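Wet Days and Dry Days at the Donda Creek Gauge -- Project Report

Last updated: January

Aim: see if the two rain gauges near school agree with each other, and if the wet season is starting later than it used to.

Sites. Gauge A at Donda Creek, behind the oval. Gauge B up on Vostitz Hill, 490 m above sea level. Both read at 9 am. Missed a few mornings over the holidays, those are left blank in the table, not zero. 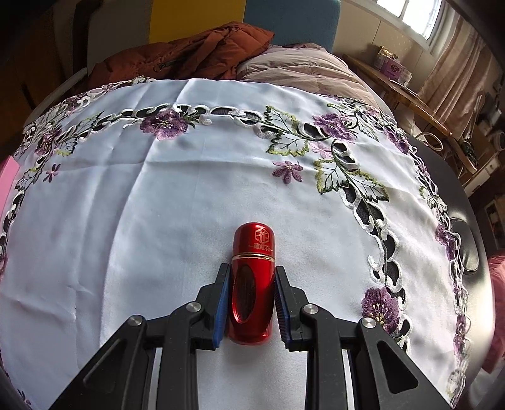 Old records came from the Abreu station log, 2928 daily readings, typed in by hand from the scanned pages. Took ages. Some pages in inches so had to convert to millimetres -- we checked those twice. Handwriting was bad in places and a 1 looks alot like a 7.

Results. Hill gauge got more rain in most months, which we expected. What we didn't expect was the creek gauge beating it in two of the big storms. Wind could be the reason, the hill is very exposed and rain blows sideways over the top of the gauge. First proper soaking rain came later than the Abreu average in both our years. Two years is not enough to call it a trend.
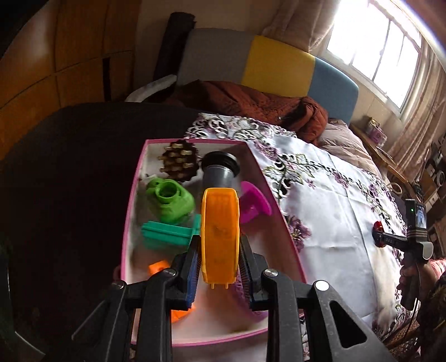

Orange piece held upright over the white tray with the pink rim.

Problems. Leaves in the funnel at Donda. Gauge B got knocked over once, reading thrown out. Also the Sultier software rounds to whole millimetres, so light drizzle dissapears from the totals.

Next time: wind meter on the hill, and a third gauge halfway up. Graphs are in the appendix.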